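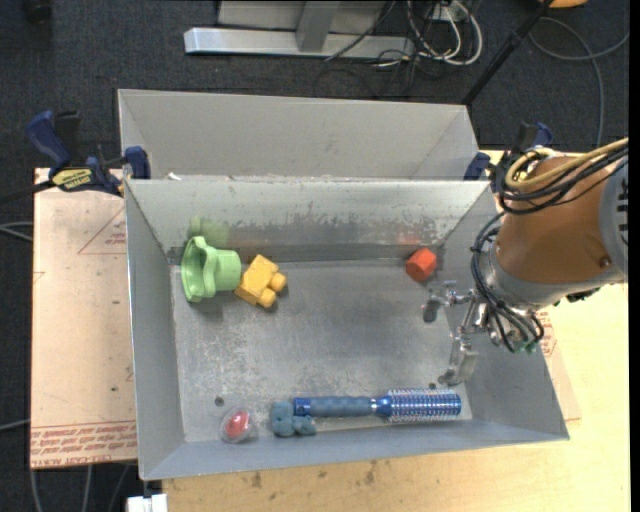

So I finally bought my Limari tickets! I'd been putting it off since March, when the tour got announced and I told myself I was too old to stand in a field for 11 hours. Then they added Eyvindur Hjaltested as the opener and that was the end of that. I had the presale page open before I'd even finished reading the post (at work, sorry boss).

The queue put me at number 814, which felt promising until it sat there for most of my lunch break. I ended up with two lawn spots at $179 each. Not cheap, but last time I saw Limari the sound was so good I cried during a song I don't even like, so I'm calling it fair.

The second one is for Brenda Zapata, who has been to more shows with me than anyone and still refuses to wear earplugs. We're taking the early shuttle from Figueroa and hoping to get close for Desov, who go on at some silly hour in the afternoon. If they play anything off the first record I'll lose my mind.

I've been running the new album nonstop in the car. Track four is the one, trust me, though the big drum fill at the end sounds a bit squashed on my speakers. Anybody else going? And does anyone know if they let you bring in a folding chair?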